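Saltmont Public Library
@saltmontlibrary
Wednesday, March 5, 2025

1/ The Saltmont Public Library is changing how it handles overdue items, holds and lost cards. The new rules were approved last week and take effect in June. This thread covers the changes most cardholders will notice. The full policy is posted at both branches.

2/ Overdue fines on books, magazines and audiobooks will end for all cardholders. Until now, only children's cards were exempt. Fines already on an account for these items will be cleared when the new rules begin. Cardholders do not need to apply.

3/ At the close of last year, 833 cards were blocked over unpaid late fines alone. Those cards will be unblocked. Cards blocked for lost or badly damaged items will stay blocked until the matter is settled at the desk.

4/ Due dates still apply. An item that is 30 days overdue will be marked as lost, and the replacement cost will be added to the account. If the item comes back in good condition, the charge is removed in full.

5/ Renewals: most items will renew on their own up to two times, unless another reader has placed a hold. A notice goes out by email or text when an item renews, and again when it cannot. Please check that the contact details on your account are current — staff can update them by phone.

6/ Holds will now stay on the pickup shelf for seven days, up from five. Readers who plan to be away may pause a hold without losing their place in line. This can be done online or at either branch.

7/ The Stergiou Branch will move its hold shelf to the left of the front entrance. Patrons who use the side door on Tendum Street will find signs. Parking is unchanged.

8/ Interlibrary loans are not part of this change. Those items belong to other libraries, which set their own terms. Late charges on interlibrary loans will be passed along to the borrower as before.

9/ The catalog is also moving to a new system, Flevico, at the same time. Saved lists and reading history will carry over for cardholders who have turned on the history feature. Library card numbers stay the same. PINs do not, and each cardholder will be asked to set a new one at first login.

10/ The online catalog will be offline for one weekend during the move. Both branches will be open and will check items out by hand. Nothing will come due that weekend, and the book drops will stay unlocked.

11/ The library also lends more than books. The household collection now has 27 sets, including baking pans, hand tools and serving dishes for larger gatherings. These go out for one week and do not renew. They must be returned to the desk and may not be left in a book drop.
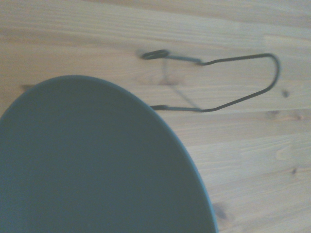
Plain and dark, on a pale wood table.

12/ Late fines will remain on the household collection, at one dollar per day. The waiting list for several sets is long, and almost 13 percent of last year's loans came back after the due date. Please wash and dry kitchen items before bringing them in.

13/ Replacement cards will be free once per calendar year. A second replacement in the same year costs two dollars. Bring a photo ID or a piece of mail with your current address. Students may use a school ID.

14/ Printed copies of the policy are available at both desks in English and Spanish, with a large-print version on request. Questions may be sent as replies to this thread or asked at the desk. Account questions should be made by phone or in person — please do not post your card number here.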